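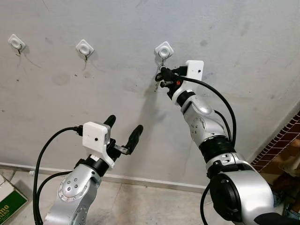 A maintenance fitter at Hatgate asked whether the sealed bearing units could be regreased in place. They cannot. Plarkov sealed units are filled at assembly and have no grease port. Open units in the Pitside range have a nipple on the housing and can be greased while mounted.

Which grease should I use in open units?
A lithium complex grease, NLGI grade 2. Do not mix it with polyurea greases. If the existing grease is unknown, clean the bearing out first.

How much should be added?
Fill to 30 per cent of the free space in the housing. Overfilling raises the running temperature.

What is the maximum speed?
For the 40 mm bore with contact seals, 2,968 rpm. Shielded versions may run faster; see the data sheet for the size in question.

Can the units be mounted on a vertical shaft?
Yes, with the locking collar fitted on the lower side. Bores under 26 mm need the Alcaraz collar, ordered separately.

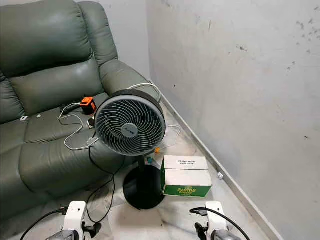

Floor-standing fan beside a green recliner sofa

Are housings supplied with bolts?
No. Use grade 8.8 bolts with plain washers and tighten in two stages.

Do you hold stock?
Standard bores are held at Hatgate. Orders received before noon are sent the same day. Non-standard seals are made to order and cannot be returned.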